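Section 4. Setting Up the Ponura Label Printer for Outgoing Parcels

4.1 Before You Start

The Ponura printer is supplied with a power adapter, a USB cable and one starter roll of 178 labels. Labels from other suppliers can be used if the core diameter matches the spindle. Do not connect the USB cable until step 6 of section 4.2.

Place the printer on a level surface, away from direct sunlight. Thermal labels darken with heat, and a roll left on a windowsill in August can be unusable by the afternoon.

4.2 Loading Labels and Connecting

1. Press both side latches and lift the cover until it stays open.
2. Push the roll guides apart and set the roll on the spindle, printed side up.
3. Slide the guides in until they touch the roll. Do not clamp it.
4. Feed the first label under the sensor bar and out through the front slot.
5. Close the cover. Both latches must click.
6. Connect the power adapter, then the USB cable.
7. Hold the FEED button for 2 seconds. The printer advances one label and stops at the gap.

Note: If the printer feeds several labels without stopping, the gap sensor needs calibration. See section 4.5.

CAUTION: The print head is hot after a long run. Let it cool before cleaning or changing the roll.

4.3 Creating a Parcel Record

Each label is tied to a parcel record in the Fultura software. Create the record while the box is still open, so that the contents can be checked against the list.

1. Select New Parcel and enter the destination.
2. Add one line per item. Use a plain item name – stock codes do not print on the packing slip.
3. Enter the box size and the weight in grams. A parcel over 700 g moves to the next rate band.
4. Select Save. The record is now open for printing.
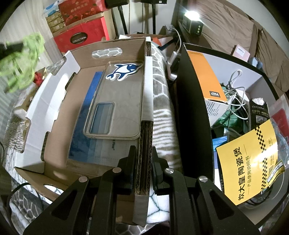 Figure 4-2. Open box with a clear phone case on top of a pack of disposable face masks.

If an item is added after the record is saved, select Edit and weigh the parcel again. Editing cancels any label already printed for that record. Destroy the old label.

4.4 Printing and Applying the Label

1. Close and tape the box.
2. Select Print. Wait for the label to stop moving before tearing it off.
3. Apply the label to the largest flat face, clear of seams and tape.
4. Smooth it from the center outward. Creases across the barcode cause scan failures.

Note: Parcels routed through the Plolstead depot need a second label on one end of the box. Set Copies to 2.

4.5 Calibration and Error Codes

To calibrate, turn the printer off, hold FEED and turn it back on. Release the button when the light flashes green.

Error 73 – cover open or latch not seated. Close the cover and press FEED once.

Faded print – clean the head with a dry, lint-free cloth, then raise Darkness by one step.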